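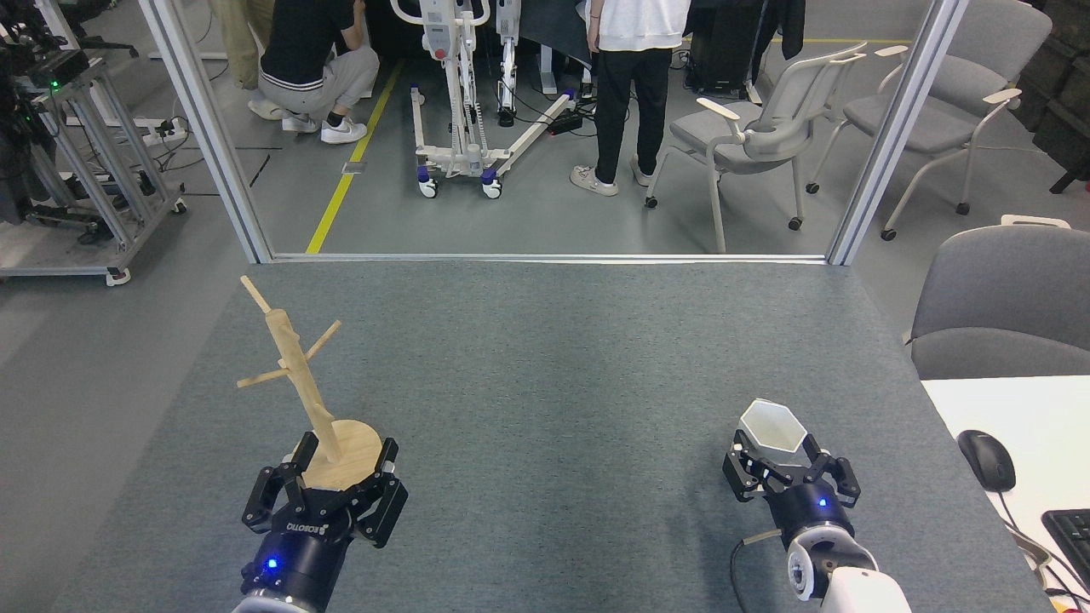 Written by Menaka Pathirana for the About Us pages

Hello, and welcome to Clurkwood! I'm Menaka, and I look after the two-armed work, so I got the job of telling you what we do all day. The short version is that we teach a pair of robot arms to do small household jobs by showing them how it's done. The slightly longer version involves a wooden mug tree and a white cup, and I've spent more of my life with both than I ever planned to.

Our method is called Junden (it was the name of a folder on my computer and it stuck). A person steers both arms through the job, we record what the cameras and joints were doing, and then a model learns from the recordings and has a go by itself. Lots of groups work that way. Our bit is in how we choose what to record. We used to collect 634 runs of a job before training anything, all of them tidy, and the arms would still get muddled the moment the tree was a hand's width off to one side. Now we record 60, train early, watch where it goes wrong, and record the next lot starting from exactly those muddles.

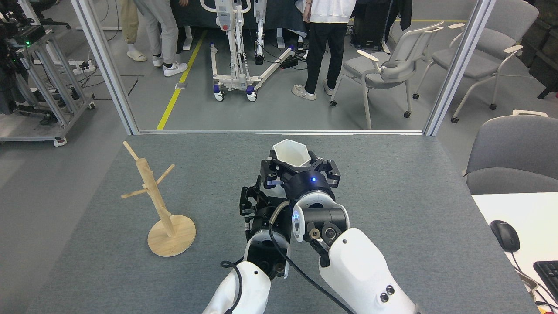

Page last changed: October

Why a mug tree? Well, it's a lovely awkward thing! The pegs stick out at all angles, the cup has to arrive the right way round, and the whole lot can tip if you lean on it. One hand can steady the base while the other brings the cup in, and getting the two to take turns is the part I find most interesting. With the old tidy recordings the hands tended to set off together and bump. With Junden they wait for each other far more often, though we still see a bit of dithering near the lowest peg and I haven't got to the bottom of that yet.

We've tried the method on three jobs so far. Mugs went best, folding a cloth went fairly well, and putting lids on tubs was a bit of a disaster (lids are horrid). We write up the bad results too, and you'll find them on the Gastuva page with the good ones.

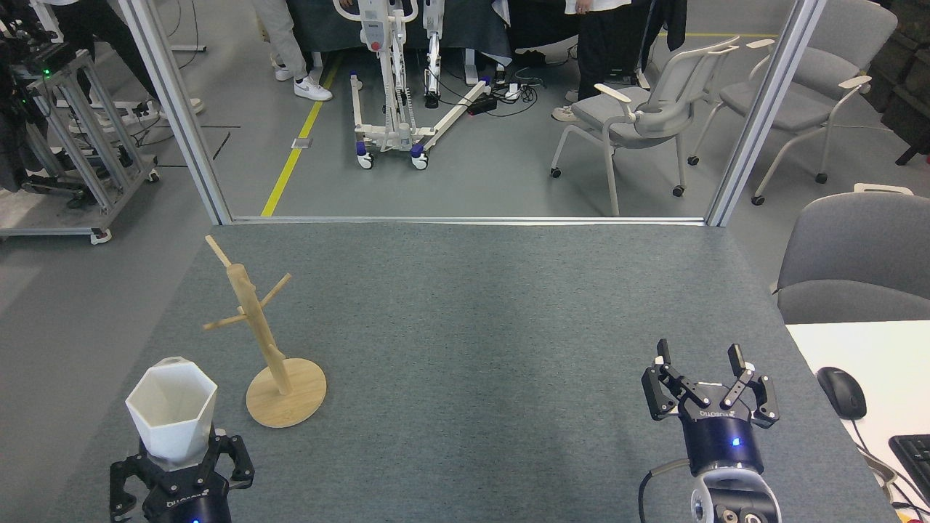

Navaratnam wrote in to ask whether starting from the muddles just teaches the arms to get into muddles in the first place. Fair question, and it worried me as well! We only keep the part where the person puts things right, so the mistake itself never goes into training. If you've got a question of your own, drop us a line through the contact page and I'll do my best with it.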